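4. Ajuste do monitor antes da primeira utilização

O assistente Prorance grava o perfil de cor usado pelo Endudari. O procedimento deve ser repetido sempre que o monitor for substituído ou a iluminação da sala for alterada.

1. Ligue o monitor e aguarde a estabilização da luminosidade.
2. Desative o brilho automático e os modos de economia de energia.
3. No menu Ferramentas, abra Prorance > Novo perfil.
4. Selecione o valor de gama 2,2 e confirme.
5. Reduza o brilho até que o bloco mais escuro da escala mal se distinga do fundo.
6. Grave o perfil e reinicie o Endudari.

Nota: os perfis criados na versão 2 não são compatíveis e devem ser refeitos.

Cuidado: não altere o contraste depois de gravar o perfil — o assistente não deteta a mudança e as cores passam a ser apresentadas com desvio.

4.1 Verificação dos tons escuros

Abra uma imagem de teste em tela cheia, com a luz ambiente habitual de trabalho, e desligue as sobreposições de texto.
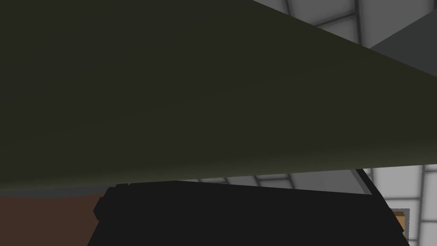 A verificação incide sobre áreas extensas de cor escura, nas quais os defeitos de gradação são mais evidentes. Observe a tela de frente, à distância normal de uso. A superfície verde-oliva, lisa e sem inscrições, deve manter um tom quase uniforme até a borda diagonal superior, que é reta e nítida. Se surgirem faixas ou manchas avermelhadas, apague o perfil e repita os passos 4 a 6.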